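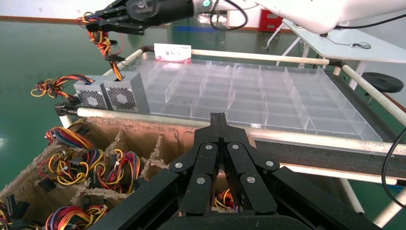 Sorting cell at Plimis, seen from the left wrist camera, with the other arm holding a bundle of power-supply wires over the clear tray.

I went to the Plimis open day in Bemisville expecting a sales pitch, and I got one, with coffee. The part I drove out for was the back hall, where they collect the examples that are supposed to teach a pair of robot arms to sort parts. I have sat through enough slides about "learning from demonstration" that I wanted to see who does the demonstrating and how long it takes them.

Seul-gi Bae runs the collecting. She talks fast and doesn't oversell, which I can't say for the man who did the welcome. The job that morning was wire bundles from computer power supplies. They start in a cardboard box with corrugated dividers, and they are supposed to end up in a clear acrylic tray on a white cart. A person steers both arms, and the system stores what the cameras see along with how the arms move. Then it gets done over. And over.

I watched one operator for 37 minutes. In that time he saved 17 runs and threw out 2. I asked what gets a run thrown out and was told "hesitation, mostly," meaning the operator paused too long in the middle. That bothered me. A pause is what I do when a cable has snagged on something, and I would like a machine to do it too. Bae said they keep runs with a snag if the recovery is clean. I asked who decides what clean means. She does, and on her days off Žydrūnas Juška does. They have no written rule yet.

The bundles are a fair test, I'll give them that. The leads are a mess of yellow, red and black, with some blue and purple ones in the box, and they hang whichever way they like. Nothing about them is as easy as the foam blocks I was shown at Zeltside in February. On the other hand, it was the same cart, the same box and the same green floor for every run I saw. When I asked how the trained version copes with a different box, Juška said that was planned. He was decent about it, but planned is a word I hear a lot on these visits.

I also asked to see the arms do the job without a person driving. We were told the schedule was tight. A woman next to me, from a recycler called Kazlauskienė, asked the same question later in different words and got the same answer. She wants to know whether this beats her hand-sorting line on cost. Neither of us left with a figure.

So what did I see? Careful, dull work by people who seem good at it, and a growing pile of recordings. Whether the pile adds up to a robot that can sort wires in somebody else's building, I couldn't tell you. Bae offered to let me come back when there is an unassisted run to look at, and I've written to take her up on it.

Parking is behind the building. The front lot fills up before nine.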